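## 4. Scheduling a live session for broadcast

The Jiltine playout system stores each studio session as a single block. Complete section 3 (Audio Inputs) first.

1. Open **Library > Sessions** and select **New Block**.
2. Enter the artist name and the session title. The title field accepts 100 characters.
3. Import the stereo mix as a WAV file. Compressed files are rejected.
4. Set the intro marker at the first note and the outro marker at the start of the applause.
5. Under **Rotation**, enter the minimum gap between plays. The default is 600 minutes.
6. Select **Lock Order** if the songs must air in recorded sequence.

**Note:** A locked block counts as one item in the set list. The library holds up to 3,000 items.

**Caution:** Do not edit markers while the block is on air. Playout jumps to the new outro position.
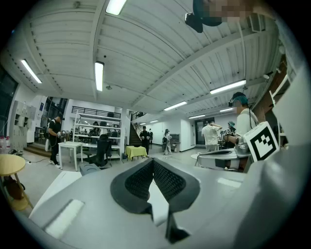
7. Assign the block to a daypart and press **Commit**. The status light changes from amber to green.
8. Play the first and last 2 seconds in **Preview** and check for clipped audio.

If the status stays amber, the block overlaps another locked item. Move one of them and commit again. For blocks imported from Wurden libraries, see section 4.2.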